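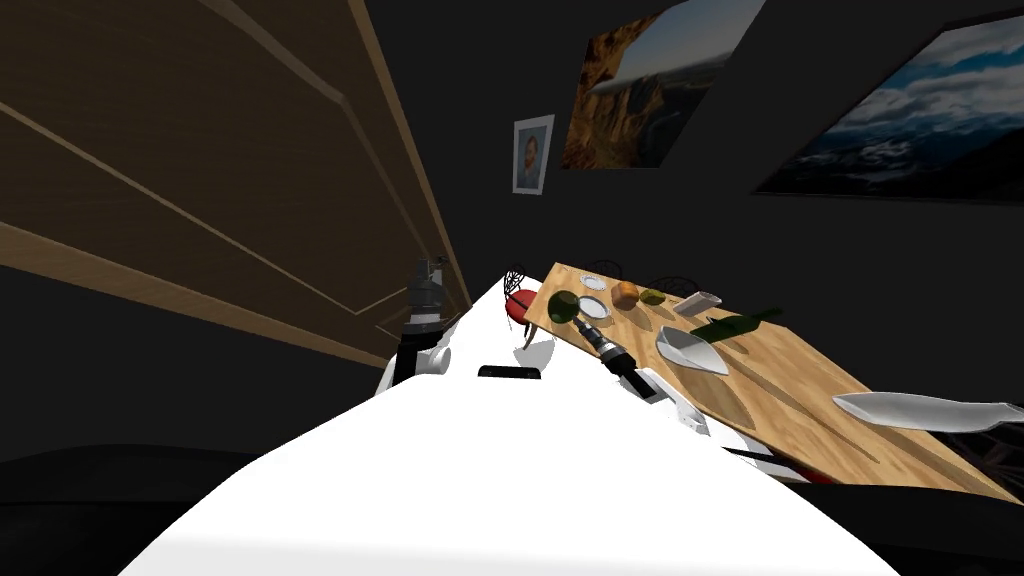
Fig. 1 - Cena simulada: bancada branca, braço robótico à esquerda e painel de madeira.

Caderno de laboratório - Grupo de Astrometria, Bivutbridge
2024-10-16
Registo: Kiprono Athumani

Redução das placas do campo Widura, segunda época. Foram medidas 27 estrelas de referência, das quais 20 foram mantidas na solução final. As restantes apresentavam resíduos superiores a três sigma em declinação e ficam assinaladas na tabela de rejeições, com a respetiva magnitude.

O ajuste de seis constantes convergiu à quarta iteração. Mantém-se um termo sistemático dependente da cor, mais evidente nas estrelas vermelhas a grande distância zenital. A correção de refração diferencial foi aplicada com os coeficientes de janeiro, que não correspondem ao filtro atualmente instalado. Deve repetir-se o cálculo com os valores novos antes de qualquer comparação com a primeira época.

A paralaxe da estrela 11 continua a sair negativa. Verificou-se a identificação no mapa de campo e está correta. Suspeita-se de uma companheira não resolvida - o perfil apresenta ligeiro alongamento nas exposições de melhor seeing. Solicita-se ao colega Humphreys a consulta dos registos de velocidade radial, caso existam.

Espectrógrafo: lâmpada de comparação substituída. Tempo de exposição do arco fixado em 700 s, com linhas fracas no extremo azul ainda mal definidas. A solução em comprimento de onda é aceitável no vermelho.

Programa de redução Lastari: a rotina de época lê a data juliana sem a correção heliocêntrica. Alterado localmente; a versão comum permanece por corrigir.

Pendente:
Recalcular a refração.
Repetir o ajuste sem a estrela 11.
Arquivar os campos planos da última noite.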